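Simulation workstations and licences: budgeting FAQ
Mottram site, household handling programme. Last revised 2021-10-12

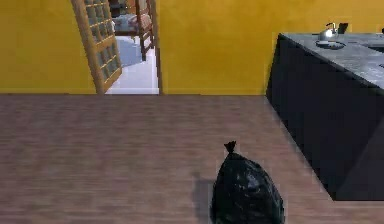 Refuse bag task, kitchen room set, rendered view.

Who is this page for?
Group leads and anyone raising a purchase request for simulation or robot hardware in the coming budget year. Requests for office computers go through the normal IT form.

What can I request under this budget?
Rendering workstations, Hurkasora simulator seats, room sets and object packs, storage, and the physical arms and mounts needed to repeat a task on the bench. Travel and training are budgeted elsewhere.

How many simulator seats do we hold?
14, all floating. A seat is taken when a scene is opened and released when it is closed. Leaving a scene open overnight holds the seat. Batch runs on the server use a separate entitlement and do not draw on the 14.

Do we need more seats or more machines?
Check the seat log first. Most of the waiting reported last year was for machines with enough graphics memory, and seats were free at the time. Tumelo Visser can export the log for your group.

Which scenes need the larger graphics card?
Scenes with soft or thin-walled objects. A tied refuse bag has creases and highlights that change with every contact, and it costs far more to simulate than a kettle on a worktop. Rigid-object tasks run acceptably on the standard card. If your plan contains both, specify the larger card for the machines that will run the soft objects and leave the rest as they are.

Is a room set a one-off cost?
The purchase is. Changes are not. Wall colour, flooring and light direction can be altered by the user at no charge. Moving a doorway or a fixed unit such as an island means a rebuild by the supplier, quoted per change. Agree the layout before ordering.

Can we buy object packs separately?
Yes. The standard household pack contains 200 objects. Check the list for mass and friction values before ordering – objects supplied as visual meshes only cannot be grasped or lifted, and adding the values afterwards is charged to your project.

When should the physical arm be ordered?
After the task has passed review in simulation, and not before the bench space is confirmed in writing. Lead time on the Hiltia arm is up to 56 working days from receipt of order. Mounts and fingers are separate lines on the quotation and have been left off requests more than once.

What payload should I specify?
Work from the heaviest item in the task plus the gripper, measured at full reach. For bag lifting, add an allowance for swing. Quoted payload figures normally apply close to the base. Eimear Keogh keeps the reach tables for the arms already on site.

Can equipment be leased?
Workstations, yes, over 3 years through Flatberg. Arms are bought outright. Seats are an annual subscription and must be entered as a running cost, even where the invoice is paid in advance.

What must be attached to a request?
A supplier quotation still in date, a one-page task summary, the room set and object list, power and floor space requirements, and the name of the person who will maintain the equipment. A rendered view of the task is useful to reviewers and may be included in the summary.

What is the deadline?
Requests received by the end of December are considered in the first round. Later requests are considered only if money remains. Incomplete requests are returned and lose their place.

Who approves it?
Nuria Asfaw for software and workstations. Evie Fairclough for arms, mounts and anything requiring electrical work. A request covering both needs both signatures, software first.

Can unspent money be carried over?
No, except where an order has been placed and delivery is outstanding. Send the order confirmation to Yevdokiia Hutsuliak with the cost code in the subject line.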